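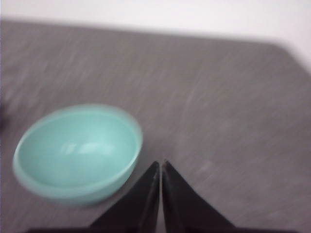
How to run a tabletop robot arm without annoying the safety officer

Every lab and makerspace has a set of rules for its small robot arm. Usually they're laminated. Usually they're behind something. Ours had been through four authors and two printers by the time I inherited them, and they instructed the operator to "ensure safety at all times", a fine thought and no help whatever when an arm is heading for the wall.

What follows is the replacement. It's written for a small arm with a two-finger gripper, working on a table at low speed, picking up crockery and the like. If yours lifts gearboxes, you need a proper cell, a fence and a grown-up. Nothing on this page replaces the manufacturer's manual or the risk assessment for your own site.

What you'll need

A table that doesn't wobble
An emergency stop on a lead long enough to reach the operator's chair
A roll of coloured tape
A logbook, paper, with a pen tied to it
Something unbreakable to practise on

Step 1: Do the risk assessment before you switch it on

I know. But the slow little arm on the bench is still a machine with a motor in every joint, and it has no opinion on whether your thumb should be in the elbow. Walk through the job as you'll really do it, including the dull bits: changing the fingertips, retrieving a dropped object, wiping the table. The dull bits are where people get pinched.

Write down each hazard, who could be hurt, and what you're doing about it. "Operator will be careful" doesn't count as doing something. Els Martens, who signs ours, sends that one back with a single question mark in the margin.

Step 2: Clear the table, then clear it again

The working surface should hold the job and nothing else. For a first session, that means one object. A plain bowl on a bare stretch of grey tabletop is about as exciting as it should get. Coffee cups, phones, Allen keys and the laminated rules all live somewhere else.

Choose the object with some thought. A shallow, round bowl with a decent rim gives the fingers something to take hold of. A colour that stands out from the table makes life easier for both the camera and you. Glossy surfaces throw back the overhead lights, and a highlight sitting in the middle of a bowl can confuse a vision system that was perfectly happy yesterday. Move the lamp or diffuse it before you start blaming the software.

Step 3: Mark the boundary

Tape the reach of the arm on the floor and, where it crosses, on the table. Measure it at full stretch with the gripper fitted, since fingers add length and everyone forgets them. Then set the software limits inside the tape. Tape stops people. It has never stopped a robot.

Set a floor limit too, a little above the tabletop. Paula Ciobanu once left this out on our old Rivano arm and the fingertips wrote their signature in the bench. It's still there. We show it to new starters.

Step 4: Test the emergency stop

Press it while the arm is moving slowly in free space. The arm should halt and stay halted when you release the button. If it resumes by itself, power down, tag it out and find whoever wired it.

Do this at the start of every session and write it in the logbook. Yes, every session. It takes less time than the argument over whether it's necessary.

Step 5: Approach with the gripper in a known state

Decide whether the fingers travel open or closed, and make it a rule. We travel closed and open above the object, for two reasons: the fingers are narrower that way, and a closed gripper holding nothing is easy to confirm at a glance. Others travel open and get on with their lives. Pick one and put it in writing, so the next operator isn't guessing.

Keep clearance between the fingers and the object when coming in from the side. A finger sloping down beside a rim has very little room to spare, and if it touches, the bowl goes for a walk. Come in from above where you can – stop short, check, then lower.

Step 6: Slow down for the camera as well as the people

Wrist cameras smear when the arm moves quickly. If the rim of your bowl has turned into a soft suggestion, the picture isn't fit for working out a grasp position. Have the arm pause, let it settle, then take the image you intend to use. Our Zanton controller waits 200 milliseconds by default. Jozef Hoekstra tried cutting that to 13 to save time, and spent the time he'd saved picking bowls up off the floor.

Blurred images taken in transit are fine to keep in the record. Just don't let the planner treat them as evidence.

Step 7: Hands out means hands out

The operator holds the stop. Anyone else stays behind the tape. If something needs nudging, stop the arm, wait for the status light, nudge, step back, say "clear" aloud and restart. You'll feel silly saying it to an empty room. Say it anyway.

Step 8: Log it

Date, operator, object, stop test, anything odd. "Fine" is not an entry. Joris Michiels once traced a loose finger screw back 18 sessions thanks to a single line reading "slight click when closing", and he has been insufferable on the subject of logbooks ever since.

When to stop for the day

Stop if the arm makes a new noise, if a limit trips twice for the same reason, or if you catch yourself reaching over the tape because it'll only take a second.

Last revised 5/8/20. Corrections to Zamfira Ilie, preferably before she finds them herself.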